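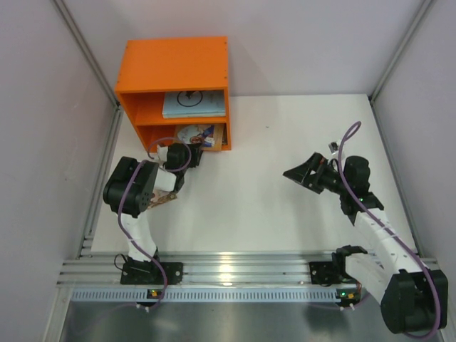 Light blue ones upstairs, picture book downstairs. Everyone lying down.

Flat or upright in a small shelf?
Small Furniture & Storage > Shelves

posted by dustjacketless, 31 March 2026

I have an orange two-compartment shelf, a Stakulden, and a difference of opinion in my household about how books go in it. I lay them flat. The other party stands them up. We have both been quietly correcting each other's work, and the books are getting more exercise than we are.

My case for flat: the thing is low, the compartments are wide for their height, and a stack stays where you leave it. The light blue ones make a decent pile, and there's still a gap at the left for whatever arrives next. The picture book has the ground floor to itself.

The case against, as delivered to me over dinner: you can't get the bottom one out without moving all the others, and flat books look like they're waiting to be returned.

I would like a ruling. I would prefer it to be in my favor.

---

marginal_gains

Flat is for coffee tables and people who don't read the ones at the bottom. Upright. Spines out. We settled this a few centuries ago.

---

pulpandglue

Disagree with marginal_gains, which I do about twice a week on here anyway. Big illustrated books are often heavy for their bindings. Stand one up for a couple of years without support and the pages start to sag away from the cover. Flat is kinder to them. The small ones can stand all they like.

---

marginal_gains

"Without support" is doing a lot of work there. Buy a bookend.

---

pulpandglue

A bookend in a compartment that size takes up the space of the book it's holding up. I have one of the Bameto ones and it's basically a doorstop with ambitions.

---

lowshelf_larry

Which Stakulden is it? I have the taller version and the lower compartment is deep enough that stuff migrates to the back and isn't seen again until you move house. If yours is like that, flat at the back is a terrible idea. Pull the book up so its edge meets the front opening. You'll thank me when you're not on your stomach with a flashlight.

---

dustjacketless

Larry, mine's the short one, and yes, I already bring the picture book right up to the front. I'm not an animal.

I should report developments. In the spirit of science I agreed to a trial of the upright method, one paperback, one compartment, no bookend. The rules were that I had to do it properly and not lean it in some sarcastic way.

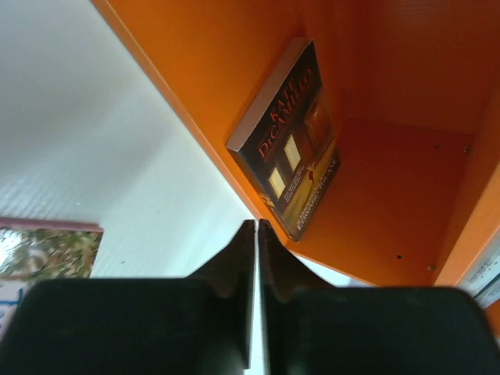 So I put it against the left side panel with the cover turned out to the right, and the side panel is doing the job of the other books it doesn't have. I'll admit it's easier to grab. I will also admit, since I'm under oath, that one paperback standing up in a compartment looks like the last guest at a party. The flat pile at least had company.

The other party's position is that it needs friends. That's how you end up buying more books, and I suspect it was the plan from the start.

---

marginal_gains

It needs friends. Buy more books.

---

tidyish

Not to derail, but does anyone else have trouble with paperbacks creeping on a smooth shelf? They lean, then the bottom slides out, then you hear a slap at 3 in the morning and lie there deciding whether to investigate. I put a strip of that rubbery drawer liner down (Mandska, the plain one) and it stopped. It's ugly, but it's under the books, so who's looking.

---

pulpandglue

Drawer liner is fine for a year or two. After that, check it, because some of them get tacky and start keeping a bit of your book as a souvenir. Plain card works nearly as well and costs you a cereal box.

---

lowshelf_larry

Cereal box is the correct answer to most questions on this board.

---

gaillard_street_books

I run the secondhand place on Gaillard Street and we had 1,110 books in the back room at the last stock check, so I've lost this argument from both sides. What we do:

Tall, heavy, glossy: flat, no more than a few deep.
Ordinary paperbacks: upright, snug but not jammed. You should be able to get a finger in beside one.
Kids' picture books: face out if there's any way to manage it. A kid will never pick a thin spine out of a row, and a lot of adults won't either.

Leaning is the only thing I'd call wrong. Straight up or flat down. A book that spends its life at an angle comes out of it with opinions.

---

marginal_gains

So, upright.

---

pulpandglue

So, flat for the one I said flat for.

---

gaillard_street_books

I see why this thread is still going.

---

tidyish

How long is the gap on the left of the pile, dustjacketless? If a paperback fits in it standing up, you can do both. Stack flat, one or two upright next to it, and the stack is your bookend. I've got a row like that over my desk and it has survived a cat.

---

dustjacketless

Haven't measured. My tape measure is in the drawer with the 73 takeout menus, and I don't go in there on weekdays.

But I like it. It gives me my pile and gives the other side their standing book, so we can each claim the shelf. I put the idea forward tonight and was told it was "what I've been saying," which it was not.

---

lowshelf_larry

Congratulations on losing.

---

marginal_gains

For the record I still think the mixed shelf looks like somebody gave up halfway through. I've seen 1,000 of them in people's pictures and every one is described as "styled."

---

tidyish

Mine isn't styled, it's full.

---

dustjacketless

Going with mixed for the upper compartment. Picture book stays flat downstairs, per pulpandglue and the Gaillard Street ruling, though I've now been asked why it can't face out. I'm pretending I haven't read that part of the thread. If anyone from my household is reading: the cereal box is mine, I need it for something.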